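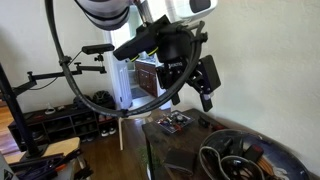

The Fevby net winder is a replacement tensioning unit for tennis posts with a square outer section. It mounts outside the post, takes the headline cable through a side slot and holds tension with a worm gear, so there is no ratchet pawl to slip or release. The unit comes in parts and is put together before it goes to the court. Any flat surface will do for this, with a cloth laid under the castings to protect their powder coat. Keep the grub screws in their bag until the drum is seated.

Specifications
Gear ratio: 40:1
Drum width: 70 mm
Cable diameter: up to 6 mm
Handle: removable, folding
Housing: cast aluminium, powder coated
Colours: green, black
Suits: Drustia and Ralbridge posts, square section only

Fitting
Remove the old winder and clean the face of the post. Offer up the backing plate and check that the slot lines up with the cable pulley at the top. Fit the four bolts finger tight, then tighten them diagonally. Feed the cable from the pulley down to the drum and take up the slack by hand before using the handle. The first turns should lie side by side. Crossed turns will flatten the cable and give a false reading at the centre strap.
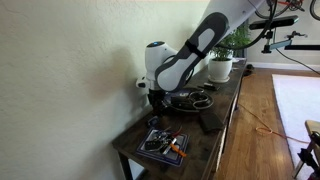 Đạt Dương wrote to ask whether the winder could go on the round posts at his club with a packing piece behind the plate. It cannot. The backing plate needs full contact across its width, and a packer lets it rock under load. A saddle plate for round posts is listed separately as the Âu adaptor and must be ordered with the longer bolts.

Adjustment
Set the net height at the centre strap last. With the strap undone, wind until the cable is straight between the posts, then fasten the strap and pull down to the correct height. Do not use the strap to take up a slack cable.

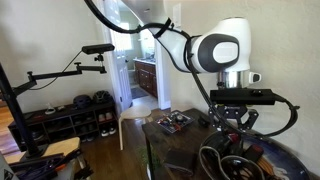
Ifeanyi Mohammed reports that his handle became stiff after a summer beside the sea, and that fresh grease on the worm cured it. Marine grease is the right choice for coastal courts. Inland, a general lithium grease is enough.

Service
Grease the worm every 800 turns of the handle or at the start of each season, whichever comes first. Back the tension off overnight if the court is closed for the winter.
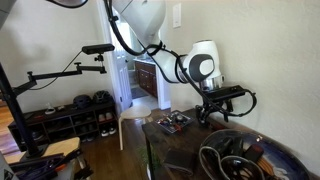

Check the cable for broken strands at the same time, mainly where it bends over the pulley. A frayed cable should be replaced at full length and not joined. Spare handles, drums and worm gears are stocked. Housings are not sold on their own.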